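Flarellow abre em março serviço de bebidas em autosserviço nos espaços Wellstead

Novo ponto de bebidas substitui garrafas individuais nas salas de refeições e nas áreas comuns; primeira fase abrange 16 espaços

A Flarellow, empresa de serviços de alimentação e restauração coletiva, anuncia a entrada em funcionamento, a partir de março, do novo serviço de bebidas em autosserviço nos edifícios de escritórios geridos pela Wellstead. A primeira fase compreende 16 espaços, entre salas de refeições, copas de piso e áreas de receção, e resulta do contrato celebrado entre as duas entidades para a renovação integral da oferta de bebidas frias.

O serviço assenta em pontos de bebidas instalados sobre bancada, com dispensador vertical, tabuleiro de recolha em aço inoxidável e copos de vidro reutilizáveis. A água é disponibilizada sem custos para os utilizadores durante todo o horário de abertura dos edifícios. Nas salas de refeições, a oferta é complementada ao almoço com infusões frias preparadas diariamente pelas equipas de cozinha.

A decisão de renovar o serviço foi tomada na sequência de uma consulta aos ocupantes dos edifícios, na qual foram recolhidas 175 respostas. Os participantes apontaram como principais insatisfações a falta de copos de vidro nas copas, a acumulação de garrafas vazias nas salas de reunião e o tempo de espera junto ao balcão nos períodos de maior procura. Foi igualmente pedido que os equipamentos fossem fáceis de limpar e que não ocupassem a zona de preparação das bancadas.

Com base nestes resultados, a Flarellow definiu um modelo único de instalação, aplicável tanto às salas de refeições como às copas de menor dimensão. A coluna do dispensador é cilíndrica, de acabamento preto brilhante, com remate em metal escovado na base e bico cromado. O copo é colocado diretamente sob o bico, sobre a grelha rebaixada do tabuleiro, que recolhe os salpicos e o excedente de líquido.

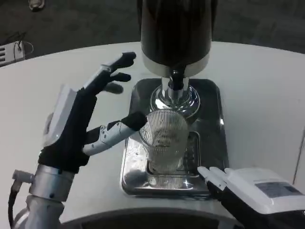

A escolha dos copos mereceu particular atenção. Foi selecionado um modelo transparente, de vidro canelado, da linha Flellik, utilizado em todos os espaços abrangidos pelo contrato. A uniformização permite que os copos circulem entre pisos e sejam lavados nos mesmos cestos, o que simplifica o trabalho das copas e reduz as quebras associadas à mistura de formatos. Cada ponto de bebidas dispõe de um conjunto de 38 copos, reposto no início da manhã e após o período de almoço.

Os copos usados devem ser deixados nos tabuleiros de recolha identificados para o efeito, junto à saída das salas de refeições. Nas copas de piso, a recolha é feita pelas equipas da Flarellow em dois momentos do dia. Não é necessário passar os copos por água antes de os depositar.

O fornecimento das bancadas e dos móveis de apoio foi adjudicado à Başaran, responsável também pelos trabalhos de adaptação das copas existentes. Os móveis incluem uma zona fechada para arrumação de copos limpos, uma prateleira para jarros e um compartimento destinado aos materiais de limpeza. Nas salas de refeições, os pontos de bebidas foram afastados da linha de serviço quente, de modo a separar a circulação de quem aguarda refeição da de quem pretende apenas servir-se de água.

Limpeza e manutenção

O plano de higiene prevê a limpeza das superfícies exteriores, do bico e do tabuleiro no final de cada período de serviço. A grelha é retirada e lavada em separado. O aço polido do tabuleiro é seco com pano próprio, que não pode ser utilizado noutras superfícies da copa. As equipas dispõem de uma folha de registo em cada ponto de bebidas, na qual são assinaladas as operações efetuadas e eventuais anomalias.

A verificação técnica dos dispensadores é da responsabilidade da Flarellow e decorre fora do horário de refeições. Sempre que um equipamento tenha de ser retirado de serviço, são colocados jarros de água na mesma bancada até à reposição do funcionamento normal. Os ocupantes podem comunicar avarias ou falta de copos na receção do respetivo edifício.

Salas de reunião e eventos

O serviço às salas de reunião passa a ser assegurado com jarros e copos de vidro, mediante reserva. Os pedidos devem ser apresentados até às 16h00 do dia útil anterior, com indicação da sala, da hora de início e do número de participantes. Os jarros são colocados antes do início da reunião e recolhidos após o seu termo. O fornecimento de garrafas individuais mantém-se disponível apenas para eventos realizados no exterior dos edifícios.

Para receções e sessões de maior dimensão, poderá ser solicitada a montagem de um ponto de bebidas adicional, sujeita à disponibilidade de equipamento e à existência de bancada adequada. A Flarellow confirma cada pedido por escrito, incluindo o horário de montagem e o contacto da equipa destacada.

Calendário de instalação

A instalação inicia-se pelas salas de refeições, seguindo-se as copas de piso e, por último, as áreas de receção. Os trabalhos em cada espaço serão comunicados por aviso afixado à entrada, e as copas permanecerão acessíveis durante a intervenção, com exceção das horas necessárias à substituição das bancadas. As garrafas ainda existentes em armazém serão distribuídas pelas salas de reunião até ao esgotamento do stock.

Concluída a primeira fase, a Flarellow e a Wellstead realizarão uma nova consulta aos utilizadores, centrada na localização dos pontos de bebidas, na disponibilidade de copos e na variedade das infusões servidas ao almoço. Os resultados serão tidos em conta na preparação da fase 2, cujo âmbito será divulgado oportunamente.

Sobre a Flarellow

A Flarellow presta serviços de alimentação em edifícios de escritórios, escolas e centros de formação. A sua atividade inclui a exploração de salas de refeições, o abastecimento de copas, o serviço a reuniões e a gestão de loiça reutilizável.

Sobre a Wellstead

A Wellstead gere edifícios de escritórios e os respetivos espaços comuns, assegurando os serviços de receção, manutenção e apoio aos ocupantes.

Contactos para a imprensa

Os pedidos de informação, de entrevista ou de visita aos espaços devem ser dirigidos ao Gabinete de Comunicação da Flarellow. As visitas realizam-se fora do período de almoço e carecem de marcação prévia.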